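# Ultach laundry set

Notes on baskets, what goes in them and what comes out. Read this before you trust the labels, and please don't quote the headline figure on its own.

The set holds 3,436 entries. Of those, 188 have no usable label for the item, and I left them in so that the gaps can be seen. Dunent's older list dropped such rows, which made it look tidier than it was.

## What is recorded

- `basket`: shape and main colour
- `item`: towel, shirt, sock, or `cloth` when it can't be told
- `state`: folded, crumpled or unclear

## Known problems

1. `cloth` is overused. Yuto Shibata and I labelled the same batch in October and disagreed most often on items lying half under something else.
2. "Folded" is a matter of opinion. I'd treat that column as a rough hint at best.
3. Colours drift. One person's lavender is another's grey, and browns are worse.

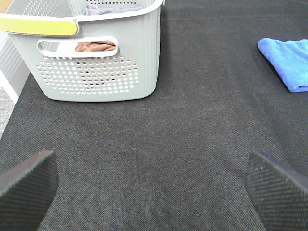

Items glimpsed only through a handle slot or vent holes should be marked `cloth`, whatever the labeller suspects. Version 2 allowed guesses, and I don't believe the gain in detail was real. Version 3 takes them out again.

Hoshino has asked for a "clean or dirty" column. I can't see how anyone would fill it in fairly from a look at a basket, so it stays out until someone shows me a test that works.

Last changed: 10th June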